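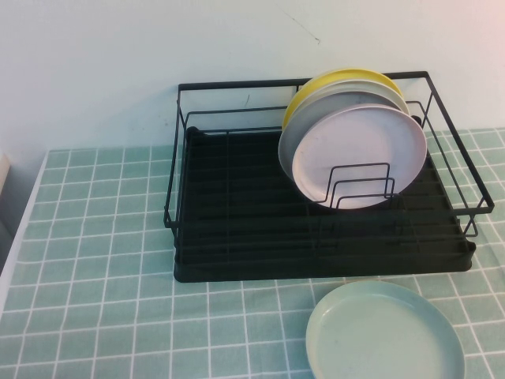 Dish Room Lead, Automation Changeover
Munar Kitchens, Lorkummont site
Full time, day shift, 40 hours a week

We cook and serve lunch for the offices and workshops on the Lorkummont site, and everything goes out on real plates. On our busiest day last spring we washed 1774 of them. Most of that work has been done by hand: scrape, rinse, wash, rack, dry, stack, and then back up to the counter before the next group walks in.

Starting in April, two robot arms will take over part of it. They'll pick washed plates off the table, stand them in the racks, and later move the dry ones to the carts. We're really excited about this, and a bit nervous too, and we're looking for someone who can run the dish room through the change and stay on once it's settled.

What happens to the team

There are 14 people in the dish room now and all of them are keeping their jobs at the same pay or better. We put that in writing before we signed anything with Uniyal, who are supplying the arms. Four people are moving to prep and serving because they asked to. The rest stay in the dish room, and their days will look different: less bending and racking, more checking, sorting and clearing up after the arms when a plate goes in crooked or gets left on the table. Some of the crew are looking forward to it. Some would rather keep their hands in the water, and we need a lead who'll listen to both.

What you'll do

You'll plan the shifts and work them too (expect to spend half your day on your feet with the crew). You'll decide which jobs go to the arms and which stay with people, and you can change your mind about it. Every plate size and color we use has to be tried in the racks, and so do the table coverings, so the first weeks will involve a lot of plates going in and out of dividers while Akash Pal from Uniyal adjusts things beside you. You'll keep the log of drops, jams and stops. You'll also train everyone on stopping an arm safely and getting it going again — it takes a morning to learn and anybody on the crew is allowed to press stop, at any time, with no questions about lost minutes.

Who we'd love to hear from

You've worked in a commercial kitchen, cafeteria or hospital dish room, and you've led a shift, even informally. You can explain a new task to someone without making them feel slow. You don't need any background in robots! Chiamaka Tamuno, our kitchen manager, had none when this project started, and she now writes most of our test plans. Spanish or Vietnamese would be a big help. You should be able to lift a full plate crate with a partner.

Pay and practical things

Pay is set on the kitchen lead scale, which we'll send you before the interview. Shifts start at 7 a.m. Lunch is free, shoes are paid for, and paid training with Uniyal takes up your first 9 working days. There's a bus stop at the south gate.

How to apply

Send a resume, or just a page about where you've worked, to Pushpa Saxena in the Munar office. Please add a few lines on a time your job changed and how you handled it. We'll ask you in for a paid trial shift, where you'll meet the crew and have lunch with Tùng Ông, who speaks for them in the changeover meetings. He has a say in who we hire.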